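Pliron headset - setup guide
Section 4: Play area and first run

Before you start. Charge both controllers. Headset light should be green, not amber. Amber means wait.

1. Clear the floor. 200 cm each way is the minimum for standing games, more is better.
2. Plug the link box into the PC. Use a rear port, front ports drop out.
3. Open Tresov Launcher, sign in, choose Add Device.
4. Type the pairing code on the inside of the strap. No spaces.
5. Put the headset on and look straight ahead till the grid stops moving.
6. Draw your boundry with the right controller. Hold the trigger the whole way round - let go early and you start over.
7. Stand in the middle, press Confirm.

Note: error 619 means the launcher is out of date. Update, restart, go back to step 3.

Note: Marngate and other seated titles skip steps 6 and 7. Sit down first, then press Recenter.

Caution: stop playing if you feel sick or dizzy. Take the headset off, sit down, no driving untill it passes.

Caution: no direct sun on the lenses. Not even for a minute. Burned panels are not covered.

Breaks and cleaning
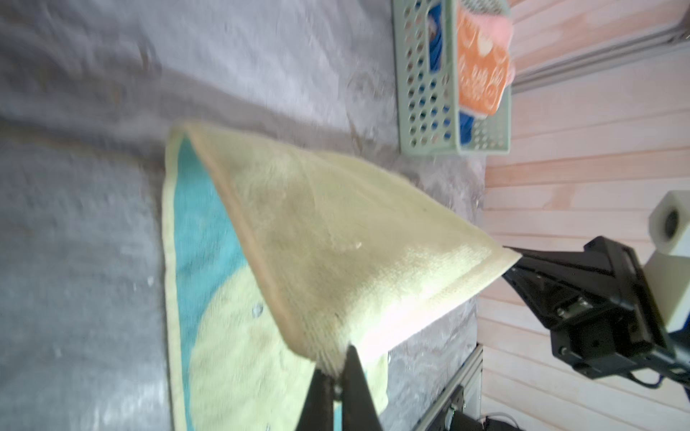 Yellow towel, tan hem, one corner lifted.

8. Headset off between sessions. Power down before cleaning.
9. Lenses: dry microfiber only, small circles. No sprays, no alcohol.
10. Face pad unclips from the top. Hand wash, air dry, clip back when fully dry.

Storage: in the case, lenses facing up, controllers in the side slots. Out for a month or more - charge to half first.

Still stuck? Launcher > Help > Send Log. Put the error number in the subject line.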